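Loureiro defenseman out until February

Loureiro Hockey Club will be without defenseman Abílio Mendes for the next few weeks. Mendes hurt his left wrist in the second period of the home game against Vovum and did not return after the intermission. A scan on Thursday showed a small fracture. He will not need surgery, but the wrist stays in a cast until the end of the month.

Mendes has played in all 36 games this season and has 7 goals, the most of any defenseman on the team. He was due to play his 200th game for the club on the road trip to Cluvano. That will now have to wait until February at the earliest.

The club has called up a defenseman from the junior side, who skated with the third pair at practice this morning. Power play minutes will be shared until Mendes is back.

Practice times for next week are the same as before. The Saturday morning open skate is full at 60 places, and a waiting list is kept at the front desk.

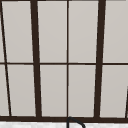

Glória Valente thinks the team should sit Mendes for longer than the doctors say, given how the same wrist bothered him two seasons ago, and would like to see the junior get a real run of games before the playoffs.

Tickets for the Zitden game go on sale Monday at noon.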